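Pai grasp planner: frequently asked questions
Maintained by Greer Ogilvie. Last revised 2023-01-02.

Most of these came in from people who had seen the Kitau talk and wanted to know how much of it to believe. Less than you might hope. The answers cover version 2 of the planner, on the bag and basket task.

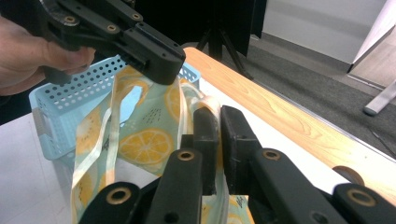 Reading time: 2 min

Does Pai understand cloth?
No. It scores places to pinch and picks the best score. Anyone who tells you a planner "understands" a tote bag should be asked what it does when both straps are twisted.

What was it trained on?
524 demonstrations with hand-held grippers, split 80/20 between training and test. The split was random, so the test bags are the same bags. We would not call that generalization, and we wish the talk hadn't.

Why are straps so hard?
They are thin, they fold over themselves, and a pale strap on a white table gives the segmentation very little to work with. Yamuna Gounder rewrote the mask step in May. It got better at finding strap edges and worse at admitting when it had lost one.

Can't you just add a depth camera?
People ask this a lot. Depth helps with the rim of a basket. A strap lying flat on a sheet sits within the noise — at least with the sensors we could afford. 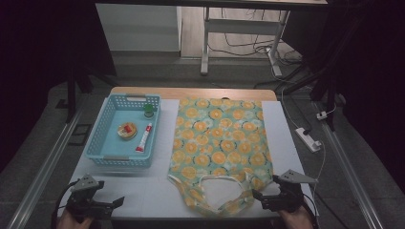 Small items are a separate question, and the planner treats them as obstacles unless you list them as targets. It has no idea which ones roll. If your task file leaves the target list blank, you get a warning in the log and nothing else, a default I have argued against twice.

Does it plan for two arms together?
On paper. In practice each arm gets its own plan and a checker rejects the pairs that collide. The Pukmont fork claims to do joint planning. I have read the code and found the same checker under a new name.

Is it ready for production?
Uremberg asked us that too. Run it on your own bags first, with your own lighting, and keep the failures.

Where do I report a bug?
The tracker. Attach the log and the task file. Reports that only say "it missed" get closed.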